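How to Clear a Shared Table with One Basket

Levness Home Notes
Posted by Dalia Kütt, 2021-04-29

If your table collects things from everyone who walks past it, the fastest way to get it back is to stop carrying items off one at a time. Put everything that doesn't live on the table into a single basket, wipe the table, and then walk the basket around once. I have done it this way for years at home and at the studio I share with Rehema Barasa and Lovisa Lindqvist, where the table gets used for lunch, paperwork and wrapping orders.

The method below takes one person and very little equipment. It works for a kitchen table, a desk or a break room.

What you need

One large open basket or bin
One tray or plate with a rim
A damp cloth and a dry cloth
Mild dish soap
A trash bag and whatever you use for recycling
A lidded container or two for leftover food

Choosing the basket

Pick something with a wide opening and sides low enough that you can see the bottom. Deep laundry hampers are bad for this. Small things sink, and two weeks later you find somebody's keys under a scarf.

Woven baskets are light and don't scratch most tabletops, but check the underside for loose ends before you slide one across a painted or lacquered surface. If the weave has gaps, pens and small screws can work their way through. Lay a folded dish towel in the bottom and change it when it gets grubby.

I bought mine at Irden, a housewares store near the studio, and it has held up. A cardboard box is fine if you want to try the method first. Cut the flaps off so you are not fighting them every time you reach in.

Step 1. Put the basket on the table

On the table, please, with its opening clear. If it sits on the floor you will bend down for every item and you will quit early. Turn it at an angle if the table is crowded, so you can reach it from two sides.

Leave one corner open as a work area. You will need it when you get to the food.

Step 2. Take out the trash and the drinks

Start with cans, bottles and cups. They are the things most likely to tip over while you reach for something else. Pick each one up and check the weight before you tilt it. If there is liquid left, pour it in the sink, rinse the can and put it in the recycling. Do not put drinks in the basket, even ones that feel empty. A few drops of soda at the bottom of a woven basket will stay sticky for a long time.

Paper napkins, wrappers and crumbs you can pick up by hand go straight into the trash bag.
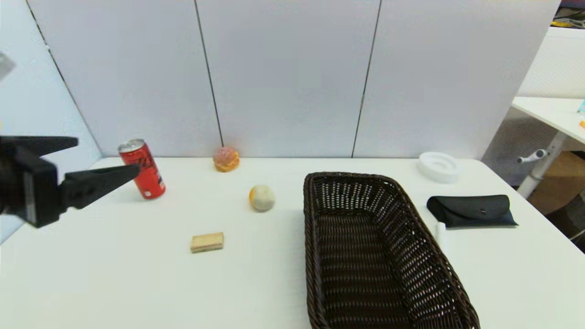

Food comes next, and it gets its own place. Use a tray or a plate with a raised edge so that round things can't roll off while you are working. On a table like this one I would bring the white round tray forward from the back, set the pastry with the pinkish crumbly top on it, and get the red soda can off to the sink before touching anything else. The black pouch with the snap can then go in the wicker basket by itself, well away from anything with crumbs. Wipe your hands before you pick up fabric or paper.

Decide about each piece of food right then. If you know how long it has been out and it is still good, cover it or put it in a container. If you don't know, throw it out. Cream fillings, meat, cut fruit and cooked rice should not sit at room temperature for more than two hours, and less than that on a hot day. Plain bread and dry crackers are more forgiving, although they go stale fast in a heated room.

At the studio we put a strip of masking tape on the lid with a name and the day. Food with no name goes at the end of the week.

Step 3. Fill the basket

Now everything else that doesn't belong on the table goes in. Work from the back edge toward yourself, so you are not leaning over things you haven't cleared yet.

Heavy and flat items go in first, along the bottom. Books, boxes and folded cloth are good here. Put small loose items in a cup or a zip bag before they go in: pens, caps, chargers, coins, lip balm. Glasses should be in their case, and the case should go on top where it won't get leaned on. Keep anything that could leak upright against the side. Check that marker caps are pushed all the way down.

Don't sort as you go. It is tempting to make a pile for each person, but then you have four piles on the table you were trying to clear. Sorting happens in Step 5.

If the basket gets full, stop, skip ahead to Step 5, and come back. Things stacked above the rim will slide off as soon as you lift it.

Step 4. Wash the table

Move the basket to a chair. Brush the crumbs into your hand or onto a sheet of paper, then wipe with the damp cloth and a drop of soap. Go in long strokes from one end to the other and overlap them a little. Rinse the cloth and go over it a second time to get the soap off, then dry it.

White tabletops show rings from cans and mugs more than any other kind. Lay the damp cloth over the ring for a few minutes and wipe again. If it is still there, try a paste of baking soda and water on a spot near the edge first. Don't use it on glossy finishes -- it can dull them. Skip scouring pads altogether.

Step 5. Walk the basket around once

Pick up the basket with both hands and make one loop of the house or office. Drop each item where it belongs. Put other people's things on their desk or bed, not in a drawer where they won't look.

Whatever is left when you get back has no home yet. Either give it one or put it in a small box marked with the month. Ours says July on it at the moment, from last year, and I should really go through it.

Step 6. Put the basket away

An empty basket left on a table gets filled again by dinner. Keep it on a shelf or under a bench, close enough that fetching it isn't a chore. Shake it out over the trash first. Every few weeks, run a dry brush or the vacuum's soft attachment over the weave.

Common problems

The basket is too heavy to lift. You are using it for books or tools. Carry those separately.

The table is full again the next day. Watch what comes back. If it is always mail, put a mail tray by the door. If it is always glasses and pens, a shallow dish at one end of the table is a reasonable compromise.

People complain that they can't find their things. Tell them where the basket is kept and when you do the round. Lovisa and I do it at the end of the day -- before that, it's up to each person to grab what they need.

Questions about stains on unfinished wood should go to Fidelina Nina, who writes our care pages.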